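**How do you keep a living room floor clear when everything gets dropped there? (bags, snack packets, deliveries)**

Asked in Home & Tidying > Small Spaces
4 answers hidden, 3 shown

ok so. Small apartment, living room is also the hallway is also where the fridge lives. Front door opens more or less straight onto the rug. Everything that comes in gets put down on that rug and then it just stays. Shopping bags, empty snack packets, small delivery boxes, mail, one shoe.

What I've tried

- a big lidded ottoman (Braveo, the square one). Filled up in a week, now I can't find anything in it and people sit on it so it never gets opened
- hooks behind the door. Fine for coats. Coats were not the problem
- a "landing tray" on the TV shelf. Looked nice for 4 days
- cleaning it all on one evening, which takes forever and I end up mad at everyone

Worst offender is plastic bags. We have so many. I keep them because they're useful and then they're everywhere, stuffed inside each other, behind the trash can, under the couch.

I don't want to buy a whole storage unit, there's no wall left anyway. Renting so no drilling. Is there some routine that works for people who are not naturaly tidy? Two adults one kid if it matters. Kid is six and will help if it feels like a game, otherwise no.

Edit: yes I know, stop buying so much stuff. Thanks. Looking for something other than that

---

**Answer 1** (marked helpful by the asker)

One basket. Not a pretty one, a plain laundry basket with handles, the cheap plastic kind. I've done this for years in a place about like yours.

How it goes at ours:

1. Basket goes in the middle of the floor. Not in the corner. You want it in the way
2. Everything on the floor that isn't furniture goes in. No sorting. Don't stop to read the mail. Don't stop to try on the shoe
3. Trash goes in too at this point, yes really, otherwise you're walking to the kitchen with one wrapper at a time and you quit
4. When the floor is clear, THEN sit down with the basket and pull stuff out one at a time. Trash in a bag, kitchen things in a pile, bedroom things in a pile, mystery things back in the basket
5. Walk the piles to their rooms. One trip per room
6. Basket goes away empty or nearly. If the mystery stuff is still in there next time, it was trash

Takes us one kids show. We do it before dinner because after dinner nobody moves.

For the six year old: give them a color. "You get everything red and orange." Next time it's blue. Mine used to race me. Snack packets are perfect for this, they're all bright and they're light and they're easy to throw. Some will miss the basket, whatever, they throw it again.

Other thing, shake the rug out when you're done, or at least flip the edge up. Round rugs are bad for this, stuff slides under the curve and you don't see it till you vaccum.

On the bags. Pick ONE bag to hold bags. When it's full you stop keeping them. I squash each one flat first, fold in half, half again, push the air out with my hand. Takes less space than the ball method. My sister in law does the little triangles, good for her, I don't have the patience.

Don't get another ottoman. Lids are where stuff goes to die.

> Comment from asker: the color thing!! trying that tonight. do you do the basket every day or just when it's bad
>
> Reply: every day but it's short if it's every day. Skip three and you're back to an hour

---

**Answer 2**

Bins with labels. I have the Tikora stackers, 35 liter, one each. Mail, toys, misc. Problem solved

> Comment: they said no more storage and no wall space
>
> Comment: they stack tho

---

**Answer 3**

Adding to the first answer, I agree with the basket but the bags need their own fix imo. I had a drawer so full it wouldn't open, and I'm pretty sure there were 300 in there. Felt like 1000.

What worked, in order:

- dumped all of them on the floor. All. Couch ones, car ones, the ones inside other ones
- anything sticky or ripped or with a recipt stuck in it, out. Check if your store takes them back, mine has a bin by the carts, don't put them in curbside recycling, they jam the machines where I live
- thin crinkly ones: balled up, into an empty tissue box, pull out one at a time. This is the small trash can supply
- big sturdy ones: folded, into the car. If they're in the house they never make it to the store
- the rest, gone

Ball vs fold: for the thin ones I really think ball is fine. Scrunch it, poke the handles in, done, two seconds. Folding is nicer but I won't keep it up and neither will a six year old. A scrunched bag does puff back up a bit so the tissue box helps hold it.

Floor mid pickup, basket in the usual spot:

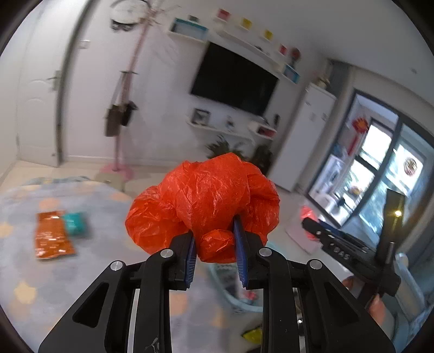 *Orange-red bag, ball method. Packets on the rug still to go.*

Rest of my setup if it helps, also a small place with the fridge in the living room so I get it:

Coat rack on a round base by the door, free standing, no drilling. Purse goes on that and only that. I used to have a mountain of jackets on it and it tipped over. Now jackets live in the bedroom, a little annoying but it fixed the tipping.

High shelf = decoration only. Nothing you use daily goes up there. If it's reachable people will put keys and batteries on it. Low shelf gets one picture frame and that's the rule, one thing.

Delivery boxes: open standing up, flatten right then, lean by the door, go out with the next person. If I put it on the floor "for a minute" it's there until August.

Snack packets: small trash can next to the couch. Sounds dumb. The kitchen one is twelve steps away and no one in my house will walk twelve steps with a chip bag. I use a Danley step can, the little one, but any can with no lid is probably better for a kid.

And whatever you do don't start with the closet or the balcony. Floor first. You feel better right away and then maybe you do the closet, or maybe not, floor's still clear

> Comment from asker: wait you can just put a second trash can in the living room. why did I not think of this
>
> Reply: took me two apartments
>
> Comment: tissue box trick also works with a wipes tub, the Tanguy ones have a wide enough hole. Wash it out first or the bags smell like lemon forever
>
> Comment from asker: update, did basket + colors. Kid got orange and yellow, I got everything else, not fair but ok. Found the other shoe. Doing the bag pile this weekend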